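Apprentissage par démonstration (robotique)

L'apprentissage par démonstration, ou programmation par démonstration, désigne un ensemble de méthodes par lesquelles un robot acquiert une tâche à partir d'exécutions fournies par un opérateur humain. La trajectoire n'est pas codée explicitement : elle est déduite d'enregistrements associant des observations (images, positions articulaires, efforts) à des commandes.

Modes de démonstration

Le guidage kinesthésique consiste à déplacer le bras à la main, moteurs en compensation de gravité. L'opérateur perçoit directement les butées et les efforts de contact, mais son corps masque souvent une partie de l'espace de travail aux caméras fixes. La méthode convient mal aux robots à deux bras, dont les articulations sont difficiles à conduire simultanément.

La téléopération sépare l'opérateur du robot. Les interfaces courantes sont le bras maître de cinématique identique, la manette à six degrés de liberté et le contrôleur de réalité virtuelle. Le retour d'effort est absent de la plupart des installations, ce qui allonge les phases d'insertion et de saisie fine.

Perception embarquée

Une caméra placée au poignet fournit une vue solidaire de l'effecteur. Les doigts de la pince y occupent une position à peu près constante dans l'image, tandis que l'objet et le décor se déplacent. Les surfaces transparentes ou brillantes posent une difficulté particulière : les reflets de l'éclairage changent avec l'angle de vue et perturbent l'estimation de profondeur.

Corpus et évaluation

Le corpus Tamihana, constitué à Petstead sous la direction de Cameron Whitcombe, comprend 582 démonstrations téléopérées, dont 297 avec caméra de poignet. Digby Trevaskis en a tiré un sous-ensemble de 237 séquences, après retrait des reprises et des arrêts prolongés. Le logiciel Casudeo, employé pour l'annotation, découpe chaque séquence en approche, contact, manipulation et retrait.

Limites

Les erreurs de la politique apprise s'accumulent dès que le robot quitte les états couverts par les démonstrations. Des corrections enregistrées en cours d'exécution réduisent cette dérive. La variabilité entre opérateurs reste une source de bruit mal quantifiée.

Voir aussi : apprentissage par imitation, clonage comportemental, téléopération.
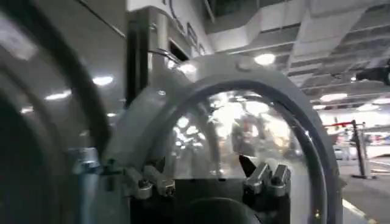

Vue depuis le poignet d'un robot : doigts métalliques d'une pince et capot transparent bombé, avec reflets de l'éclairage.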